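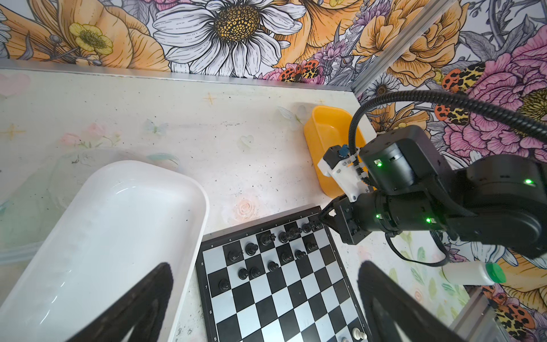 Unit 4. Talking with the patient about the cost of treatment

Course for dental practice assistants, second term. Teacher: Algirdas Petrauskas

Before this unit please read again your notes about the consent form. We will need them in the second hour.

4.1 Why the patient does not ask

Many patients come to the desk with a question about money and go home without asking it. Some feel shame. Others believe that the price was already explained in the treatment room and they did not listen well. When you see that a patient holds the plan for a long time and says nothing, offer to go through it together. Speak quietly if other people are waiting near the desk.

4.2 The written plan

The plan must be given on paper or by e-mail before the treatment begins. In our exercises we use the form of the Denent practice. It has these parts:

Name of the patient and of the dentist
Each treatment on its own line, with the tooth number
Price of each line and the total
What the insurance pays and what stays for the patient
Date until which the prices are valid (on the Denent form it is 60 days)

The line which students forget most often is the fourth. If you do not know yet what the insurance will pay, write "waiting for answer". Do not leave it empty and do not guess.

4.3 Worked case

Mrs El Fassi needs two crowns. The total in her plan is 1860 euros. She has a policy with Saneo, but it is new, and in the first year it does not cover crowns. She says at the desk: "My insurance will pay this, yes?"

A weak reply: "I think so, most of them do."

A better reply: "Your policy started in September, and I see here a waiting time for crowns. May I write to Saneo today and telephone you when they answer?"

Notice that the second reply does not promise anything. It also gives the patient a next step. If she asks whether she can wait with the crowns, this is a question for the dentist, and you should pass it on the same day.

4.4 Payment in parts

Some practices allow it and some do not. Ask in your own practice who decides, and whether the agreement must be signed before the first visit. The patient should receive a copy.

Homework

Fill in the Denent form for the Sirkivano case (page 2 of the case sheets). Bring it printed. We will play the talk at the desk in pairs, and each student will be once the patient and once the assistant.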